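Pre-Session Checklist, Simulated Gripper Demonstrations
Disville workspace, Orozco example set
Checked by: Anayeli Figueroa
Date: 27/04/2018

1. Operator chair, desk and hand controller
OK. The controller cable is taped down along the desk leg now, and thank you to whoever did that, I nearly went over it twice last month. Please keep bags out from under the desk too.

2. Stop key
OK. Pressed it 3 times during a warm-up run and the arm froze each time. I know it's only a simulated arm, but the habit carries over to the real one at Jerkham, so please do keep testing it as if it mattered.

3. Operator breaks
NEEDS ATTENTION. Annick Turcotte recorded 400 examples this week and told me her wrist was sore by Thursday (she would never have put it on the form, so I'm putting it here for her). Ten minutes off after every hour, everyone, and I mean away from the screen.

4. Wrist view at start of episode
OK with a comment. Fingers should be open, with nothing between them, before recording begins. 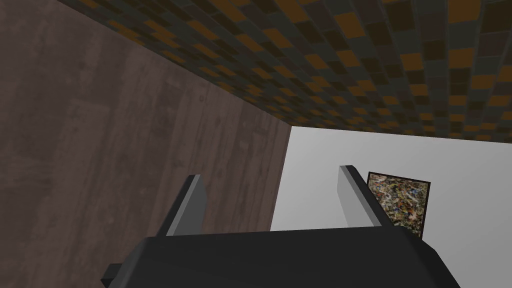 The wrist view turns along with the arm, and newer operators can get a bit queasy when the room swings over at an angle. If that's you, slow the turn speed down to the lowest setting and tell me, because I'd much rather have fewer examples than have somebody feeling ill all afternoon!

5. Room variety
OK. Sisudix loads a different mix of walls, floors and wood finishes between batches. Leave the odd color combinations in, even the ugly ones, as the learner needs to see them.

6. Bad episodes
NEEDS ATTENTION. Of the 1,236 episodes on the drive, 9 were saved with no outcome marked. I've moved them to the hold folder. A failed grasp is still worth keeping, so mark it failed and carry on, and don't feel bad about it.

7. Drive space and backup
OK. Plenty of room until August at the present pace.

Items 3 and 6 stay open. Annick will look over the hold folder once her wrist is rested, and I'll go through the sheet again before the next batch.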